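Welcome to the Bullano project page. This site uses cookies to remember your settings. Accept all | Manage preferences

Bullano: tabletop tidying data from a head camera

README, last edited 14 Jul 2026

Bullano is a two-armed tabletop robot that lives on a bench in the Gevdale shared workshop, between the drill press and a kayak that has been "nearly finished" for as long as any of us have had keys. It is supposed to tidy small surfaces: counters, shelves, the top of a washing machine. At the moment it tidies them the way a cat does. This folder holds the recordings we are using to teach it better manners, plus the scripts that turn them into something a training run will swallow.

If you came looking for the arm hardware, that's in the Kisteck folder. Kisteck is what we call the arm design, and it has its own README, written by Junpei Hoshino, who is more patient than I am and draws diagrams.

What's in the folder

clips/ has 500 short recordings of a person doing small jobs at a counter with both hands. The view is from the head, looking down.
labels/ has one text file per clip, with the job written in plain words ("move the box to the back corner") and start and end times for each hand.
tools/ has the scripts. cut.py, shrink.py and check.py work. guess_depth.py runs, and I will say no more on its behalf.
splits/ has the lists for training and testing. 48 clips are held back for testing. Please leave them alone. Cyril Furnival trained on them by accident in March and we had one glorious evening of believing we were geniuses.

Who made it

Hậu Tôn built the head mount and wrote cut.py. I-hsuan Lo wrote most of the labels and all of the good ones. Junpei did the arms. Cyril runs the training machine, pays for its electricity, and mentions this. I'm Oana Nedelcu; I keep the folder in order and answer the mail, so complaints land on me.

How the recordings were made

We tried a tripod first. A tripod sees a lovely view of the back of your arm. A camera on the ceiling was better until someone leaned over the counter, at which point it recorded hair. The head view is jumpy and tilts whenever the wearer does, but it sees what the hands are doing, and Bullano's own camera sits up on a neck looking down at a similar angle. The closer those two views are, the less work the training has to do.

Rules for the wearer are short. Both hands start in view. Do the job at normal speed. Don't narrate. The sound gets stripped anyway, and the labels are written afterward by a person who doesn't need your opinions on grout.
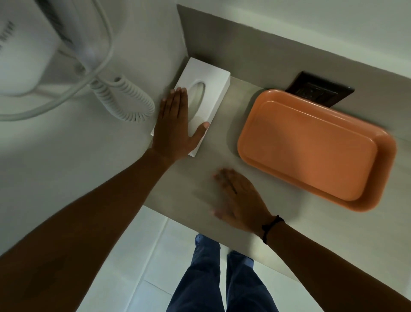 Labeling hands is where most of our hours went, and it's the part I'd ask you to read before using anything. Each hand gets its own track, left and right, and each moment on a track is one of three things: resting on an object, moving, or out of view. We used to have a fourth, "holding", and dropped it after a long argument over whether a palm on a lid counts. A left hand spread flat on top of a tissue box, with the opening still showing past the thumb, goes down as resting on an object, whatever the person may be planning. A right hand blurred over the bare counter between the box and an orange tray is moving, and it stays moving until it touches something we have a name for. The counter itself has no name in our list. This upset I-hsuan, who was right, and it will be fixed when one of us can face relabeling the lot.

Blur is kept. We had a filter that threw out blurry stills, and it threw out every still in which anything happened. Bullano then learned that hands are calm things that appear in places. The filter is still in tools/ under the name dont_use.py, for anyone who enjoys a warning.

Things that will bite you

Pale objects on pale counters are hard. A white box against a white wall has very little edge to find, and our box finder will cheerfully extend it into the next room. Anything orange is found at once and with great confidence, including things that aren't the thing you asked for. Don't judge your model by the orange stuff.

Cords are a mess. The labels ignore them unless the job is about a cord. Coiled ones are the worst: the depth guess treats a coil as a solid lump, a loose wall, or a hole, depending on its mood. Bullano has been told to keep its grippers away from all of them. It mostly listens.

Arms come in from the bottom corners of the picture and cover things. If your code assumes the whole counter is visible, your code is going to have a bad week. check.py prints a warning when an arm hides a labeled object for too long, and "too long" is a number near the top of the file that you should change to suit yourself.

There aren't many different people in here. The hands belong to those of us who could be talked into it, and we all reach for things in much the same lazy way. A model trained only on this will inherit that.

Running it

Put the folder anywhere without a space in the path. Run check.py first. If it finishes, run shrink.py, then cut.py, in that order. The other order also works and takes all night. Training on Cyril's machine takes 2,000 steps before the arms stop hovering and commit to something. After that the gains are slow, and you may as well go and look at the kayak.

The trained weights go by the name Tai and are kept apart from the data. Tai version 3 is the one to use. Version 2 closes the left gripper whenever it sees a corner, for reasons it took to its grave.

Permission and fixes

Use the clips for your own builds, classes, or late-night mistakes. Don't try to work out who the wearers are, and don't use the clips to build anything that watches people at work. If you find a wrong label, send the clip name, which hand, and what you think it should say. "Some of these seem off" has been received and filed.

Still to do: name the counter, replace guess_depth.py, record more left-handed jobs, and get Junpei his calipers back.

Get workshop news by email. Enter your address to subscribe. You can unsubscribe at any time.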